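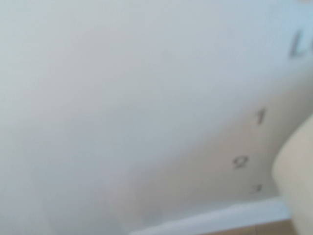 Does a wrist camera need a faster shutter more than it needs more pixels?

For the sort of work we do, a faster shutter helps far more, and extra pixels mostly give you a larger file with the same smear in it.

Search this site Enter keywords Go

4.2 Wrist camera trials

Having settled on the soft-fingered gripper in 4.1, I moved on to the camera that sits behind it, and I'll admit I'd been looking forward to this bit. We had two candidates. The Nyarko is the small one that came with the arm, and the Derura is the one we bought afterwards in a mild panic (it has a proper exposure setting, and I got rather attached to it). Both bolt to the same bracket, so swapping them is a ten-minute job if you can find the hex key.

All the trials took place in our rooms at Skeltby in August, with the ceiling lights on and the blinds down. The arm was driven by the Jovotbridge controller throughout, using the same set of moves for each camera. I kept every frame taken while the wrist was moving and threw away the ones from the parked position, which left 1109 frames to go through. I did that by hand over far too many cups of tea!

I gave each frame one of three labels: sharp, blurred but readable, or lost. "Readable" meant that I could name any printed character in view without peeking at its neighbours in the sequence. Fig. 7 is a readable one by that rule. The 1, 2 and 3 can all be made out, though the 3 is going, and I'd happily swear to the L as well. The letter after it runs out of view, and I put it down as "C or O" and left it at that. The big pale shape at the lower right is one of the gripper's fingers, close enough to the lens to be well out of focus.

Fig. 7. Wall numerals and part of a label from the wrist camera, with a gripper finger at lower right.

Of the full set, 382 frames were lost, and the Nyarko was to blame for most of them. It copes nicely with slow moves, then falls apart as soon as the wrist rolls and travels together. The Derura held on for longer. I had expected it to give noisy pictures at the short exposure, and it did, but I found speckly numerals much easier to read than smeared ones. My labels may be a bit generous towards it. I knew which camera I was looking at the whole time, and a second reader would have been a good idea.

Plain walls were a headache for both cameras. A big stretch of pale paint gives the tracker next to nothing to hold on to, so everything rests on whatever print or edge happens to be in view. A skirting board running across one corner is surprisingly useful here (it's a long straight line, and it survives blur rather well), and we now give such lines more weight in the pose estimate.

We also tried slowing the wrist to 50 per cent of its normal speed. That rescued plenty of Nyarko frames, but it made the whole routine so tedious that I wouldn't suggest it to anyone with a deadline. The timings are in 4.3, along with the business of the cable.

3 comments Share

Related items
Soft fingers or hard fingers: grip trials at Skeltby
Setting up the Jovotbridge controller
Derura exposure settings for moving arms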